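The Joy of a Nearly Bare White Table
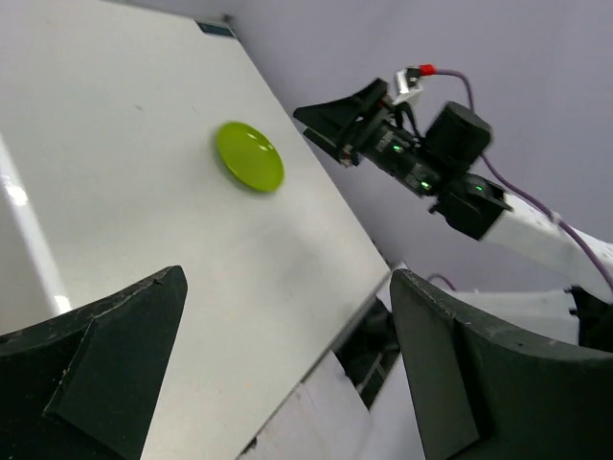 Page last changed: Sun 5 October

Give me a pale, matte tabletop and one bright thing to put on it, and I'm happy for the whole afternoon! My current favorite is a round disc in lime green, flat and glossy with a slight dome, and it does more for a room than the shelf of vases I used to dust.

Color like that loves space. Set it well in from the edge and let the off-white do the rest — the green looks almost electric. A matte surface helps too, as the shine stays with the disc (and with whatever glare your window throws down one side).

I found my table at Bornorine, after 2 long weekends of looking, and I've stopped fussing over the tiny specks on it. They're part of the charm. In December I'll swap the green for a deep red bowl from Stokus, but only the one bowl, and it gets the whole top to itself.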